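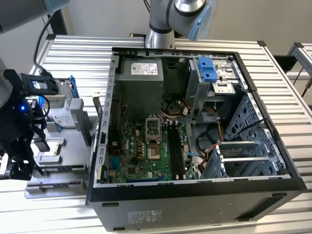

Notebook 6, p. 17

Jan 24, 2022

Dell tower, black case, on its side on the slatted table with the side panel off. CPU socket empty, all four memory slots empty. Power supply and drive cage still in. Label on the supply faces up so the rating can be copied without pulling it.

Plan is to get this one going as the spare for the Illbridge bench. Ekrem has a processor from the scrapped unit and thinks it is the same socket. Check the part number before anything goes near the board. Keep fingers and sleeves off the contacts.

Memory: two sticks in the drawer marked Corrigan, untested. Try one stick first, then the other, then both.

Still to do:
blow out the supply fan
new coin cell for the board
find the heatsink screws (Amr had them in a bag, shelf 5)
thermal paste, the tube on the shelf is dried up, order more

Leave the orange/yellow/black bundle where it is for now. It can be tied back once the drives are sorted out. Dorian wants the blue latch on the drive cage kept, we broke the one on unit 11 and never got another.

Side panel goes under the table, screws in the lid. T. Tanguy has the bench after lunch.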